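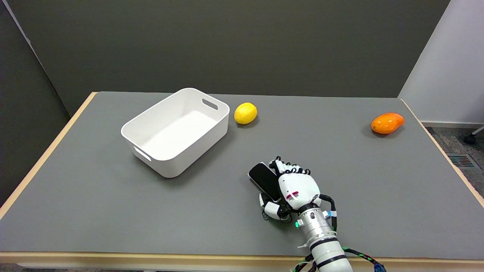

**PEOPLE AND THEIR TABLES**

Rawiri Lockyer buys fruit for a small kitchen in Wurkudside and has done so for 11 years. Before that he drove a van. We met in October 2019 to talk about how he sorts what comes in, and he began with the plastic bin.

"White, always," he said. "You see every mark on a white bin. If a plum has leaked, you know. With the green ones we had before, you found out a week later."

He likes a bin with a handle slot at each end, so two people can lift it when it is full. It goes on the left of the table and the fruit comes to it from the right.

I asked about the lemon and the mango, and whether they could share a bin.

"For a day, yes. After that I want the mango out where I can see it. A lemon will wait for you. A mango won't." He buys lemons all year and mangoes when the price is fair - in September he bought hardly any.

The table has a grey top with pale wood round the edges. Lockyer is fond of grey. "Yellow and orange show up on it. You don't leave one behind when you clear up."

His colleague Amrit Penner disagrees with him on one point. She would put the heavy fruit in first and fill up with the small things. "Rawiri puts in whatever is nearest," she said. "Then he has to take it all out again."

Lockyer admits this. "Four times out of five she's right. I still do it my way when she's at lunch."

Neither of them washes anything before it goes in the bin. Washing is done at the sink, just before the fruit is cut.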